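Narmont Clean Air Street Survey: we need people who walk slowly

Narmont has been told, in a report with a great many arrows in it, that its air is "broadly acceptable". Anyone who has stood at the bus stop on Paulauskas Road while three engines idle will have a view on "broadly". We would like to put some numbers next to that view, and for this we need you, your legs and a couple of hours a week.

Fonuvine is a small environmental project working on traffic pollution in towns that are too big to be leafy and too small to be on anybody's list. Over the winter we want to measure nitrogen dioxide and fine dust at 119 points across Narmont, from the ring road to the bit of river path where the joggers go to feel healthy. The results go to the council before it settles its next transport plan, and on our website for everyone else.

What you would be doing

Each walker gets a route with 6 points on it, a pocket sensor and a laminated card. You walk the route, stop at every point, hold the sensor at chest height until it beeps and write down anything odd: roadworks, a bonfire, a man with a leaf blower. Routes are done once in the morning and once after four o'clock, on days you choose from the rota. Rain is fine. The sensor has a hood. You will have to bring your own.

You would also change the diffusion tubes on your route once a month. These are small plastic tubes fixed to lamp posts, and they look like something a dentist lost. You get a folding step and a training evening, and you'll need the training evening more than you expect.

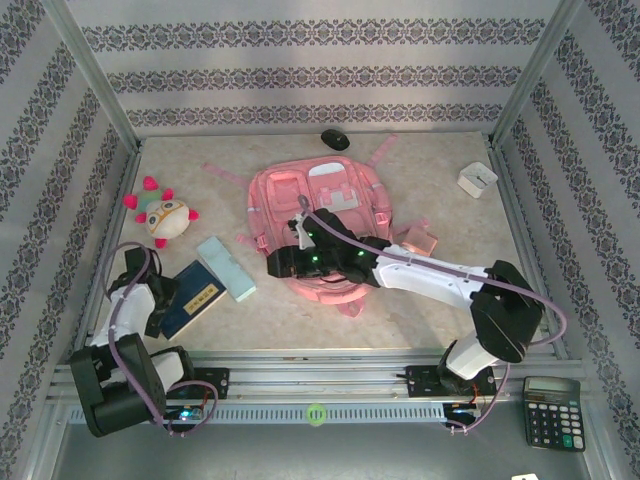 Isn't this just the July survey again, with worse weather? Nghĩa Lại put that to us at the open meeting, and went on to say that the summer figures had been taken when the schools were shut and half the town was on a beach, so of course they looked lovely. Yes, quite. The July round gave us 377 usable readings and one very pleasant picture of a town with no school run in it. The winter round is meant to fix that, which is why the morning slots matter so much and why we're going to nag you about them.

Who we are looking for

Anyone over 18 who can manage a walk of an hour or so with stops. No science needed. Legible handwriting is needed, and we mean this kindly, having typed up the last lot. Two of the routes are step-free and suitable for wheelchairs, so say if you'd like one. If you drive to the start of your route, please park somewhere other than next to the measuring point.

We are also after one paid route coordinator, 2 days a week until the end of March. You'd run the rota, look after the sensors and answer the telephone to people who believe a tube on a lamp post is listening to them. Experience with spreadsheets is welcome. Patience counts for more.

What you get

Walkers get travel costs, a hi-vis waistcoat and soup at the training evening. Zisport, the shoe shop on the square, is giving every walker who finishes a route a discount on boots, by which point you may want some.

To apply

Send us your name, your part of town and the times you can walk. Coordinator applicants should add a page on why they want the job, in ordinary words. "Passionate" may be used once.

Posted 2026-10-02

Comments

marram: Can two of us share a route? I can do mornings but my afternoons are spoken for.

Fonuvine: Yes, put both names on one form and sort out the sensor between you.

Old Ring Roader: I can save you the trouble. It's bad.

Pilchard: What kind of soup?

We use cookies to remember your settings. Accept | Manage

Contact | © Fonuvine | Back to top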